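Forum Croisières > À bord > Restauration
Sujet : Dîner à heure fixe ou dîner libre sur le Drekdale ?

simin_salehi
Bonjour à tous. Nous embarquons en août à Stodton pour 14 nuits sur le Drekdale, mon mari, ma belle-mère et moi. Fullside me demande de choisir entre le dîner à heure fixe (18 h 15 ou 20 h 30, même table tous les soirs) et la formule libre, avec un supplément de 170 euros par cabine. Ma belle-mère dîne à 18 h depuis le septennat de Giscard et ne voit pas où est le problème. Mon mari, lui, considère que 18 h 15, c'est le goûter. Des retours ?

kourosh_sh
Heure fixe, sans hésiter. J'ai fait le même bateau au printemps. Le serveur connaît votre prénom le deuxième soir, vos allergies le troisième et vos opinions politiques le quatrième. La formule libre, c'est surtout la liberté de faire la queue avec un petit boîtier qui vibre. 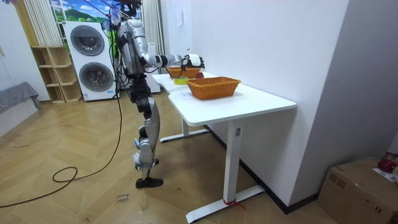

Et puis il y a la question de la table. En libre, on vous met là où il reste de la place, donc à côté de la desserte, avec le bruit des couverts qu'on trie. En fixe, si la table ne convient pas, vous allez voir le maître d'hôtel le premier soir, poliment, avant le dessert, et le lendemain vous êtes près du hublot. Enfin, ça a marché pour nous. Mon beau-frère a essayé aussi, il a été déplacé près des cuisines. Il n'avait peut-être pas été poli.

LevP_Stodton
Pas du tout d'accord avec le collègue. Le service fixe vous tient en laisse. Retour d'excursion à 17 h 40, douche à trois dans une salle de bains conçue pour une personne et demie, et il faudrait être à table à 18 h 15 en chemise ? On l'a fait une fois. J'ai mangé mon saumon avec du sable dans les chaussettes.
Quant à la queue : passez à 19 h 45, quand le premier service est parti au spectacle. J'ai attendu cinq minutes au pire.

kourosh_sh
Cinq minutes, avec 1000 passagers à bord ? Vous étiez tout seul, ou ils avaient tous le mal de mer ?

LevP_Stodton
Un peu des deux, c'était la deuxième nuit.

arash.f
Je mets tout le monde d'accord : le buffet du pont supérieur. Pas d'horaire, pas de chemise, pas de supplément. La salle fait 200 places et le soir elle est à moitié vide, car tout le monde est en bas à se disputer les hublots. Le gratin est correct. Le reste, disons que le gratin est correct.

simin_salehi
Merci. Le buffet, ma belle-mère refuse par principe (« je ne pars pas en vacances pour porter un plateau »). Je penche pour le fixe de 18 h 15 pour elle et le libre pour nous deux. 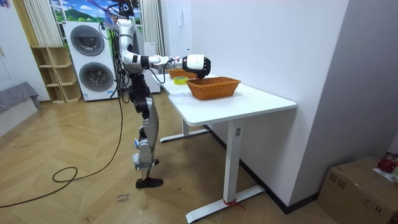 Peut-on prendre deux formules différentes dans le même dossier ?

davoud_a
C'est possible à condition d'être dans deux cabines distinctes, la formule étant attachée à la cabine et pas au passager. Il faut appeler, le site ne propose pas l'option. Comptez une certaine quantité de musique d'attente.

simin_salehi
Deux cabines, c'est bien notre cas (Dieu merci). J'appelle demain.

LevP_Stodton
Donc belle-maman dîne seule à 18 h 15 avec six inconnus, et vous à 20 h en amoureux. C'est du grand art. Je retire tout ce que j'ai dit sur le service fixe.

kourosh_sh
Elle va se faire plus d'amis que vous tous réunis. Prévoyez qu'elle ne vous parle plus à partir de l'escale suivante.
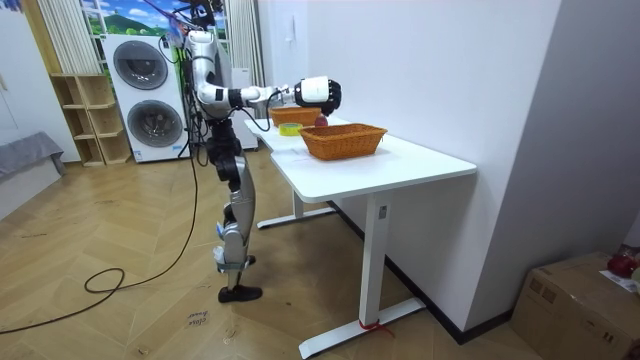
La pomme rouge, entre les deux paniers.

arash.f
Et les soirs habillés, c'est toujours obligatoire ? J'ai un costume, mais il date d'avant le gratin.

davoud_a
Dans la grande salle, veste demandée deux soirs. La cravate, ils ont laissé tomber. Au buffet, on m'a servi en short le soir du commandant.

kourosh_sh
Voilà où mène la formule libre.

simin_salehi
J'ai eu Fullside ce matin, trente-cinq minutes de flûte de Pan. C'est accepté : fixe pour elle, libre pour nous. Le supplément ne compte que pour notre cabine. Elle demande maintenant si la table du premier service peut être sans enfants et « côté mer ». Je rappelle jeudi.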